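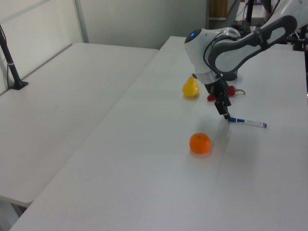
图1 桌面抓取作业：平行夹爪的指尖碰到笔的一端，同桌还有黄梨、红椒和橙子

第四讲 讲义：给一个抓取工位做采购预算

上一讲有同学下课追着我问，机械臂到底多少钱一台。我每年都被问，每年都答得很让人扫兴：臂的价格你发封邮件就能问到，难的是臂以外的那张单子。这一讲就专门讲那张单子怎么列、怎么算、怎么排时间。课上我讲得比较散（我自己也知道，助教 Lejla Mujić 每次都在后排给我打手势），所以讲义写细一点，你们做作业的时候对着看。

先说一下我们从哪儿开始。很多人一上来就翻样本册，看臂展、看负载、看重复定位精度，看得热血沸腾！先别急。请先拿张纸写清楚：这个工位要拿什么东西，从哪里拿到哪里，谁来换料，出了错谁来收拾。写不出来就先别询价，询了也是白询，销售会替你把需求写好，写出来的那份多半比你需要的贵。

一、从物件开始列

看图1桌上那几样东西。一支笔平躺在白桌面上，又细又矮，夹爪得一直降到贴着桌面才够得着；橙子是圆的；梨底下圆、上头窄；红椒侧躺着，还带一根弯弯的柄。就这么几样，放在采购单里就已经在互相打架了。笔要求指尖薄、闭合的时候对得齐，高度方向也几乎没有余量，桌子不平一点点都会找你麻烦。橙子要求开口够大，力还得收得住。红椒的柄会让你的抓取点变得很难选。

所以我要求大家作业的第一页必须是物件表。每样物件写一行，最窄处多宽、最宽处多宽、多重、表面滑不滑、能不能压、会不会滚。量的时候用卡尺，别用眼睛估。Hazem Salem 那一组去年交上来的表里有一栏叫“我最担心的”，我觉得特别好，今年就直接抄过来当模板了（征得他同意的）。他在笔那一行写的是“贴桌”，就两个字，后来他们整个选型都是围着这两个字转的。

物件表填完，夹爪的行程、指尖形状、要不要力反馈，基本就有眉目了。到这一步再去想臂：负载等于最重的物件，加夹爪，加转接法兰，加线缆，再留余量。注意夹爪自己是算在负载里的！每年都有人忘。

二、单子上常漏的东西

下面这些是我自己漏过的，或者看着别人漏过的，没有特别的顺序。

桌子。普通办公桌会晃，臂一加速，整张桌子跟着哼哼。白色台面好看，做视觉的同学也喜欢，背景干净，但要问清楚反光不反光，灯一打会不会发白。桌子的承重和边缘厚度都要写进询价单，夹具能不能夹得住就看边缘那一圈。

支架和夹具。相机要立起来，得有杆子，杆子底下得有夹座，夹座得有地方夹。我偏向把相机支架放在另一张桌子上，两张桌子中间留条缝，臂动的时候振动不容易传过去。代价是两张桌子谁被碰了一下，标定就得重来，所以地上要贴定位标记，胶带的钱也请列进去，别笑。

线缆。从小臂到夹爪这一段，线要留出弧度，腕部转起来才不会被扯着；留得太长又会挂到东西。线缆是消耗品，预算里请按消耗品算，备一根，最好跟主机一起买，单独补货有时候运费比线还贵。

指尖。也是消耗品。硬指尖天天碰桌面会磨，软垫会老化。问供应商能不能只换指尖垫，还是要整副手指一起换，这一句话能差出不少钱。

照明。天花板上的灯均匀、柔和，大多数时候够用。如果你的工位靠窗，下午的太阳会给你上一课。先在不同时间段各站一会儿看看影子怎么走，再决定要不要买遮光帘或者补光灯。

安装和培训。报价单上写“含安装”的，请追问含到哪一步。是放到桌上通电就算，还是跑通你的物件才算？我见过的分歧十有八九出在这里。

安全。协作臂也要做风险评估，评估要花人的时间，有时候还要请外面的人来签字。急停按钮放在哪儿，谁够得着，这些要在画布置图的时候就定下来，后面再挪就要重新走线。

三、拿一个案例算给你们看

课上用的案例叫 Markia，是我们和 Stalville 那边的小组一起做的工位项目，任务就是小件混放分拣，跟图1里这类桌面活儿差不多。立项的人是 Nawal Soliman，她给我的第一版预算干净得不得了，一页纸，臂、夹爪、相机、电脑，合计，完了。我当时回了她一句“你的桌子呢”，她过了好一会儿才回我一个叹气的表情。

第二版我们一起坐下来改，改的过程比结果有意思，我写几条关键的。

配件这一栏，她原来是空的。我们把桌子、支架、夹座、备用线缆、指尖垫、定位胶带、遮光帘一项一项填进去，加出来是3179欧元。她看着这个数很不服气，说没有一样是贵的。对呀，就是没有一样是贵的，所以才没有一样被写进去。

应急金这一栏，她问我留多少合适。教科书上给百分比，我自己的习惯是看这笔钱能不能覆盖一次“最可能发生的倒霉事”。Markia 最可能的倒霉事是指尖选错，要重新定做一副，供应商口头报的是1000欧元，我们就照这个数留。你们的项目倒霉事不一样，请自己想，别照抄这个数字。

人工这一栏争得最久。调试要花时间，时间是要有人出的，学校里大家习惯把研究生的时间当成免费的，我很反对。我们写了40个小时的调试工时，Halfdan Ladefoged 看完说太乐观，我说那你来写，他想了想又说先这样吧。这个数最后准不准，等结项的时候再对账，到时候我会把对账表也发给你们看。

还有一笔钱叫“停着的钱”。臂到了，相机没到，臂就在箱子里躺着，保修期可能已经在走了。所以请问清楚保修从哪一天起算：发货、签收，还是验收。三种写法我都在合同里见过。

四、排时间

我的建议是倒着排。先定哪一天必须能用，往前推验收，往前推安装，往前推到货，再往前推下单，你会发现下单的日子常常已经过去了。Markia 的交货期写在报价单上是12周，从收到订金开始算。注意，是从收到订金开始，不是从你点头开始！中间隔着采购审批、合同盖章、财务付款，每一段都要有人盯着。

交货期最长的东西先下单，这个大家都懂。容易忘的是：有些便宜东西卡着贵东西。转接法兰没到，夹爪就装不上臂；夹座没到，相机就立不起来，标定没法做，后面全排队。所以时间表上请把“谁卡着谁”用箭头画出来，画得丑没关系，我看得懂就行。

还有，七月不要指望任何人回邮件。我说的是我们这边的供应商，你们实习的地方可能不一样，自己打听一下。

五、怎么问价

询价至少问三家，同一份需求书发出去，不许给这家多说两句给那家少说两句，不然回来的报价没法比。我们那次有一家是 Baltuvgate，一家是 Menzies，还有一家回得太晚，我就不写名字了。Baltuvgate 的总价低，但夹爪软件按年收授权费；Menzies 的总价高，授权一次买断。单看首年是前者便宜，把使用年限拉长就得重新算。作业里请一律按你计划的使用年限算总成本，年限要写理由。

需求书里请附物件照片，附布置图，能寄实物最好寄实物。寄一支笔过去没几个钱，比在邮件里形容“一支有点细的笔”强多了。同时要求对方在你的物件上做演示，演示里请他们不要帮你摆好角度，随手一放就抓。摆得端端正正的演示，看着舒服，对选型没有多大帮助。

问价的时候我还会多问一句：如果以后要加一个工位，哪些东西能共用？控制电脑能不能带两台，软件授权跟机器走还是跟账号走，夹爪能不能换到别的臂上。就算今年没有钱买第二套，答案也会影响你今年买哪一套。

Ghizlane Benjelloun 下一次会来课上讲合同里的验收条款，她看合同看得比我仔细得多，有问题请攒着问她。我只提前说一点：验收标准要写成能当场测的话。“抓取稳定可靠”这种句子请不要出现在作业里，我看到会直接画圈。写清楚抓什么、怎么放、抓多少次、允许失败几次、失败怎么算。比如夹到笔但是提起来之后歪了，算成功还是算失败？你们先在组里吵完，再写进去。

六、作业

两人一组，选一个桌面抓取任务，物件自选，但至少要有一样又细又矮的，再有一样会滚的。交四样东西：物件表、布置图、预算表、时间表。预算表请分开写设备、配件、人工、应急、每年还要继续付的钱，最后这一栏哪怕是零也要写出来，让我知道你想过了。

布置图手画就行，要标出臂的底座位置、相机支架夹在哪里、线从哪边走、人站在哪边换料、急停在哪里。如果你用两张桌子，把中间的缝也画上，写上宽度。

价格可以用公开的，也可以自己去问，问来的请附邮件截图，把对方的联系方式遮掉。找不到价格的先写“待询”，再写你打算找谁问，不要随手编一个填进去，编的我一般看得出来。

预算表用课程页面上的那份模板，别自己另起炉灶，Lejla 要把大家的表合到一起，列对不上她会很辛苦。文件名写组号和任务名。对模板有疑问直接找她，对题目有疑问来找我，办公室门开着就可以进。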